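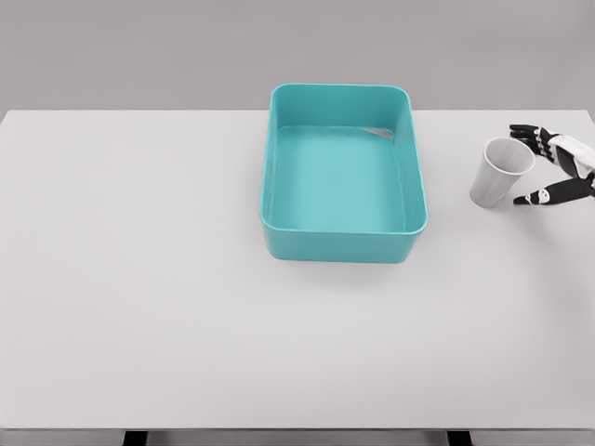 Rain gauge reading way lower than the neighbors, September totals look wrong

Posted by Reece Yeoman

Hi all, hoping somebody can sort me out. I've had a Skirnari tipping bucket gauge up since spring, and it was fine all summer as far as I could tell. Now I add up September and I'm 29 percent under what the guy down the hill gets, and he has a plain old manual gauge. Same storms, same side of the ridge. We're at 1,061 feet, he's a little lower.

Light rain seems ok. It's the heavy stuff where I fall behind. Had one downpour around supper time where he got over 2 inches and mine didn't even come close.

Already tried: new batteries, moved the console nearer the window, reset it (lost a week of data doing that, thanks). Gauge is on a fence post at the back of the yard. There's a maple but it's not right over it. Do I need a new gauge or is there some setting I'm missing? I send my totals to the Jodton weather group and would like them to not be garbage.

Iolanda Moura

Two things going on probably.

First one, tipping buckets undercount in hard rain. Water keeps coming in while the bucket is swinging over and some of it doesn't get counted. All of them do it, cheap ones more. So a gap in a downpour is normal but 29 percent over a whole month is too much for that alone.

Second, the fence post. Wind goes up and over a fence and carries the drops right past the funnel. Heavy rain here mostly comes with wind so you'd see it exactly when you're seeing it. And the maple doesn't have to be over the gauge to block it. Rule I was taught is keep it twice as far away as the tree is tall, and four times is better if you've got the yard for it. Most of us don't.

Before you move anything, take the funnel off and look in the hole. Spider webs, seeds, bird mess. A half plugged funnel lets light rain thru fine and then backs up and spills over when it pours. Mine did that two years running and I blamed the batteries too.

Then check the level. Put a small level across the rim both ways. If it leans, one side tips late and the count goes off.

If it's clean and level do a slow pour test. Measure out a known amount of water, let it drip in over an hour or so, compare tips to what the manual says it should be. Don't dump it in fast, that tells you nothing. If the slow test comes out right the gauge is ok and your problem is where it's standing.

Darren Whiteley

just buy a Waltel, never had a problem with mine

Ettore Longo

Agree with Iolanda on the funnel. Would add, check the calibration number in the console menu. When you do a full reset some of them go back to the factory default, so if you ever changed it in spring its gone now. Doesn't explain the weeks before the reset but could be making it worse since.

Also put a cheap manual gauge next to yours for a month. Not the neighbors, yours, same spot. Rain can be really differnt from one yard to the next, esp. in showers. I use the manual one for the monthly total and the electronic one only for timing and rate. Empty it same time every morning, I do 7.

For September I'd send it in with a note saying suspect, don't try to fix the numbers up after.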